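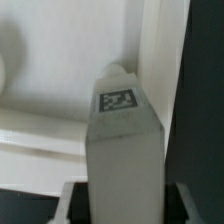
Wrist camera view near a part, with a square marker near the top of the block between the gripper fingers

Sokis is a software package for marker-guided grasping with robot arms. It takes images from a camera mounted at the wrist, finds square fiducial markers in them, works out where each marked part sits relative to the gripper, and sends short corrective motions to the arm controller. The package was written by Kerubo Rashidi and Ramil Tan at Stikutia, an automation software company in Rilgate, and is used mostly for loading and unloading parts in tight spaces such as cabinets and test enclosures.

Background

Sokis grew out of an earlier Stikutia tool called Bite, which handled only the closing of the gripper. Bite watched finger position and motor current and decided when a grasp was firm enough to lift. It had no vision and depended on the part being where the program expected it. Rashidi began adding marker detection to Bite as a side branch, and the branch was split off under its own name once it had grown larger than the original. Bite survives as a module inside Sokis and still runs the last stage of each grasp.

Perception

The detector works on grayscale images. It looks for dark four-sided outlines, straightens each one to a square, and reads the cells inside against a table of known codes. Candidates that match no code are dropped. The four corners of an accepted marker are then refined to less than a pixel and passed to a pose solver along with the printed size of the marker and the lens calibration.

Flat square markers have a known weakness: when seen nearly face-on, two different tilts can explain the same four corners almost equally well. Sokis keeps both solutions for several images and picks the one that agrees better with the reported motion of the arm. Until the choice is made, the planner is allowed to move the gripper sideways but may not tilt it.

Blur is the other common problem. A camera focused for arm's length will often render the cells softly at close range, and the code may stop being readable while the outline is still good. In that case the tracker carries the last confirmed code forward and keeps using the corners, for a limit of 52 images by default. When the limit runs out the arm stops and backs away along the path it came in on.

White parts inside white enclosures are handled without special settings, although the manual advises printing a pale border around the marker so that its dark outline is never in contact with a shadow or a dark fixture.

Planning and control

An approach has 4 stages, named survey, align, advance and close. In survey the arm holds still and the pose is averaged. In align the gripper is brought onto the axis of the part at a set standoff distance. Advance moves the fingers to either side of the part, with the pose updated after every image. Close hands control to Bite.

The correction sent at each step is a fraction of the measured error, so a single bad pose cannot throw the arm far off course. The fraction is set by a parameter called pull. Low values give slow, smooth approaches and high values can cause the wrist to hunt from side to side. Tan's notes in the manual recommend raising pull only after the delay between camera and controller has been measured — most complaints of hunting come from sites where this step was skipped.

Walls, shelves and other fixed surfaces are entered as boxes in a plain text file. Sokis does not try to detect them from the camera. The fingers and camera housing are modeled the same way, and any motion that would bring two boxes within the clearance distance is refused with error 356. Error 813 means that the marker moved between images when the arm reported no motion, usually a sign of a loose part or a slipping mount.

Tooling

Three utilities come with the package. One prints marker sheets at a checked scale, one runs the hand-eye calibration, and one replays recorded approaches with the poses drawn over the camera images. The replay tool can rerun the detector with changed settings on an old recording, and is the usual way to tune a new cell without using robot time.

Limitations

Sokis requires at least one marker on every part to be handled. It cannot follow parts on a moving conveyor, and it supports only parallel grippers with two fingers. Support for more than one wrist camera has been in testing since January.

See also

Bite (software)
Fiducial marker
Hand-eye calibration
Visual servoing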